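Traltilier Striped Throw Towel, bath size: four months of use

Filed under: Household textiles

The Traltilier is a flat-woven cotton towel sold in a single bath size and three colourways. I bought two in the pale beige with dark stripes, paid full price, and have had both in rotation since April. One has been used as a bath towel only. The other has lived in the front room and done whatever was asked of it. What follows covers weight, absorbency, drying time, shrinkage and how the cloth folds and stores. The last matters more than the maker's card suggests.

Construction

The label gives a fabric weight of 400 gsm, which puts it in the middle of the range for bath linen. In the hand it feels lighter than that figure because there is no loop pile on the face. The reverse has a very short, dense loop. Hems are double-turned and stitched with a slightly heavier thread than the body. One corner on the second towel had a skipped stitch about the length of a fingernail, which I closed by hand before the first wash. It has not opened again.

The stripes are yarn-dyed. They run straight across the width and meet the side hems squarely on both towels. On cheaper striped cloth the pattern often drifts by the time it reaches the far end, and there was no drift on either of these. There is a hanging loop on one short edge only. A second loop would be useful, as the towel is long enough to drag on the floor when hung from a low hook.

Absorbency

As delivered, poor. The finish repels water and the first two uses mostly moved it around. The maker recommends a cold soak before use, and I would follow that advice. After the third wash the towel took up water at a normal rate, and by the sixth it was slightly better than the Flerolau waffle towel I have used for comparison. The looped side does most of the work. The flat side is fine for hands and face but slow on hair.

Drying time

Strong point. Hung singly on an indoor airer with a window open, the Traltilier was dry in well under half the time of a conventional terry towel of the same size. Doubled over a rail it takes longer, as expected, and the fold line is the last part to dry. It has not developed a sour smell, including on one occasion when it was left in the machine overnight.

Washing and shrinkage

Both towels were washed at 40 degrees with ordinary liquid detergent and no softener. The bath measurement printed on the label is 70 cm across. After the first wash mine had come in by 2 cm, and neither has changed since. Length moved in proportion. There was no colour bleed onto white sheets in the same load. Lint was heavy in the first wash, light in the second and negligible from then on. I have not tumble dried either towel, so I can't comment on how the cloth stands up to it.

Folding and handling 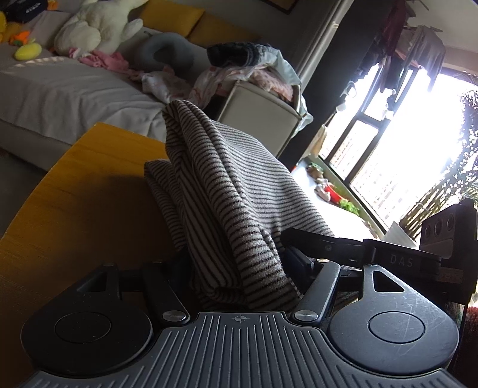

Flat-woven cloth of this weight creases where it is told to, and the stripes give a visible line to work to. Folding in thirds lengthwise and then in half twice produces a block that stacks without leaning. A looser fold behaves differently. The layers slide over one another, the flaps open, and the pile settles into a mound within a few minutes. Terry grips itself and will hold a careless fold. This won't.

As a sofa or chair cover the same trait is a nuisance. The flat face slips on smooth upholstery and needs tucking in at the back after each sitting. Turned over, with the looped side down, it stays put noticeably better, though the stripes on that side are softer and less distinct.

On a varnished table it makes a serviceable underlay for sorting or light ironing. It lies flat once pressed and hasn't transferred any dye to the finish.

Comparison

The Lunde bath sheet is thicker, softer out of the packet and costs more. It is the better towel straight after a shower and the worse one for a small laundry, as it takes up a full rail and most of a day. The Flerolau waffle dries as quickly as the Traltilier but snags on anything with an edge, and mine has two pulled threads from a zip. The Dumton economy range is not a serious competitor past the first few months. The hems on mine curled and would not press flat.

Faults

The skipped stitch noted above. A single hanging loop. A paper care card that repeats the label and adds nothing on shrinkage. The water-repellent finish, which should be washed out before sale. None of these would stop me buying another.

Rating: four out of five. Recommended for households that line dry or have limited rail space. Anyone who wants a thick, soft towel on day one should look at the Lunde.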